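Condensate Recovery at the Velcombe Gas Gathering Station
Project report, second draft, April 26, 2025

1. Background

Velcombe takes wet gas from the Nitmont field through two low-pressure trunk lines. Liquids drop out as the gas cools along the route and collect at low points ahead of the station. At present they are caught in a slug catcher, flashed to atmospheric pressure in a single step and trucked out. The flash gas goes to flare.

This report compares the existing single-stage layout with a two-stage layout in which an intermediate separator sends its gas back to compressor suction.

2. Method

The inlet stream was modeled with the Peng-Robinson equation of state. Inlet pressure was set at 700 psia and inlet temperature at 80 °F. Composition came from the Harb well test sheets, with the heavy end lumped into 5 pseudo-components. Intermediate pressure was varied in 4 steps. Water was removed from the feed before the flash calculation — a simplification, as the trunk lines carry free water for most of the winter.

3. Results

Stock tank liquid increased at every intermediate pressure tested. The gain was largest at the second step and fell off on either side. Flash gas from the tank was lower in all cases, and the liquid kept more of its butane and pentane. Compressor load rose slightly with the recycle stream. 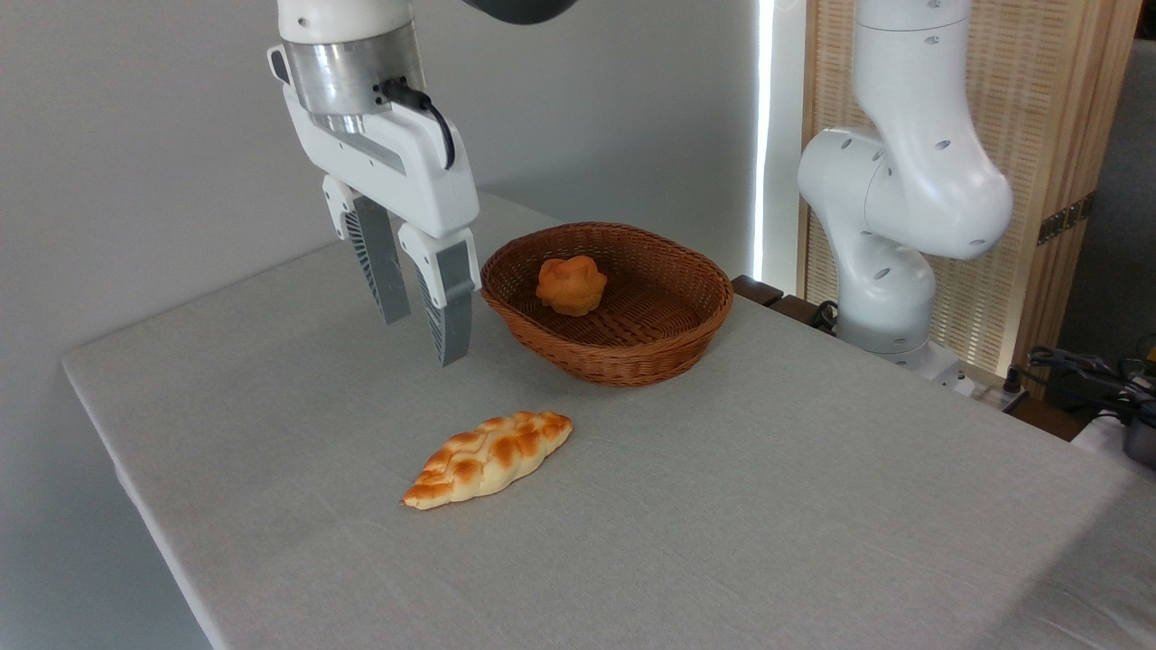 Danjuma Ekwueme commented on the first draft that the lumping hides most of the error, and that a lighter split of the heptanes-plus fraction would move the best pressure down. He also asked for the Lidberg correlation to be dropped from the density check, as it was fitted to heavier crude.

The density check has been redone without it. The new split has not been run. Results in section 3 should be read as valid for the original lumping only.

4. Remaining work

Rerun with the revised split in May. Add free water to the feed. Cost of the second vessel is still open — no vendor quote has been received.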